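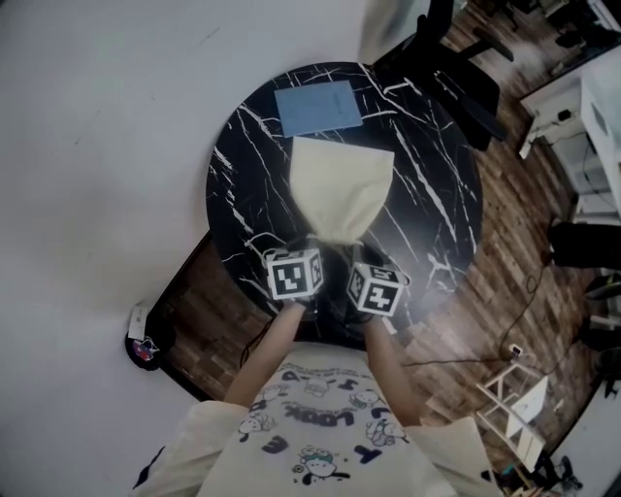
Marker cubes, one in each hand, over the marble table.

Preneo tracking software — February progress note
Last updated: Monday
Print this page | E-mail this page

Hi Åsmund,

Pretty good month over here! The pose tracker now handles both cubes at once, and I finally got rid of the left/right swap that was driving me nuts in January. It was a stale ID in the filter, five lines to fix. I reran all 161 clips on the new build and 130 pass, up from 46 last time.

Most of what still fails is steep tilt, when a marker face gets too thin to read — Sixten has a patch for that and I'm merging it this week. The planner still expects one pose stream, so that's next on my list, and I'd like to get the Midtbø folks on a call before I touch their interface.

Budget's fine, no changes.

Contact Flarell, Fallport | © Flarell | Back to top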